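Garklow Bench Gallery
Containers, tabletops and small storage

Home | Workroom | Gallery | Supplies | Contact

Posted February 2, 2024

We redid the workroom at Garklow over the winter, and people who come in for the open bench hours keep asking what we bought and where it all goes. This page covers the tables and the small storage. The shelving and the lights have their own page, which should be up in March.

The room is used for sorting, cleaning and repotting. Most of what gets handled is small and a lot of it is messy, so the choices here lean toward things that wipe down.

The tables
Both tables have white tops with a matte finish. The old ones were brown, and dropped seed disappeared on them. On white you can find almost anything, including the dirt, so plan on wiping more often. Glossy tops were cheaper but the glare from the window side was hard on the eyes by midafternoon.

Cleaning the tops
Warm water and dish soap, then a dry cloth. Leave out the scouring powder. Potting mix will scratch the finish if it gets dragged, so lift it off with a dustpan first.

Frosted containers
The plastic containers are kept out on the tables during open hours. You can tell light contents from dark ones without taking a lid off, and that is enough for most sorting. Labels go on the short side, facing out.
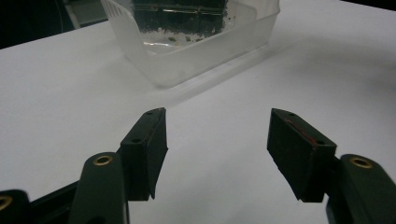

Crumbs and grit collect in the bottom of any container that gets daily use. Empty them at the end of the session and rinse them in the utility sink, never the kitchen one. Let them drain upside down on the rack before they are stacked again. If they go away damp they stick together, and prying them apart is how the last set got cracked.

Lids
Stored separately, on edge, in the Pranent divider under the second table. The lids from the old set look the same but do not fit. Those are going out in the next recycling run.

The rack
A Bezerra drying rack, wall mounted, to the left of the sink. It was rated for more weight than we will ever put on it. The lower bar is for brushes and scoops.

Drawers
Two sets from Vunov, one under each table. The top drawers hold tweezers, tags and pencils. The bottom drawers hold spare trays and cloths. Please put the pencils back.

Floor mats
Rubber, with a low edge so the cart can roll over them. They get hosed off outside once a week when it is above freezing. In cold weather they are swept and mopped in place.

What it cost
The tables and drawers together came to $1394. The rack, the divider and the containers were paid for out of the $200 supply budget. We had set aside $900 for a new sink and have put that off until the plumbing in the hall is finished.

Bench hours and the sign-up sheet are on the Workroom page. Bring your own gloves if you need a small size.

Next gallery: Shelving and Lights
Back to all galleries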